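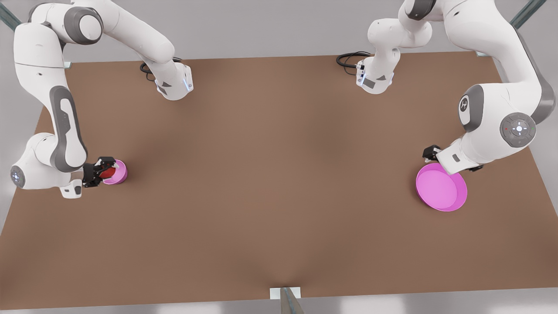
Ticket 304: Creak from bottom bracket, Vella touring frame
Status: Closed, reluctantly
Opened by: Lucinda Calloway
Handled by: Booker Bellamy, Gellard Cycles

Reported
Creak on every right-hand pedal stroke, worse on climbs. Customer says it sounds like "a rocking chair with opinions." Started 8 miles into a loaded ride. Customer has already greased the pedals, twice.

17 July 2020
Got it in the stand. Silent, of course. Rode it around the block with a full pannier and it creaked like a haunted house. Swapped pedals. Still creaks.

Next entry
Pulled the cranks and the Piras bottom bracket. Shell threads clean, faces square. Fresh grease, torqued to spec. Creak gone for one lap of the parking lot, then back with friends.

Next entry
Chainring bolts: fine. Rear skewer: fine. Dropout faces wiped and greased. Asked Lucinda to ride it standing up, then seated. She reports it only creaks seated. I would have liked to know this before I took the cranks off.

Next entry
Seatpost out. Dry as toast, with a ring of grit 44 mm below the minimum insertion line. Cleaned the tube, greased the post, put a dab on the saddle rails and retightened the clamp. Rode 16 miles with both panniers on. Quiet.

Resolution
Seatpost. It is usually the seatpost. Old bottom bracket went back in, no charge for it. Labor billed for the seatpost only — the rest was my education.

Customer reply
Thanks Booker. No creak so far. Now I can hear the Bisimum fender rattling. Should I open a new ticket?

Reply
Yes. Please wait until September.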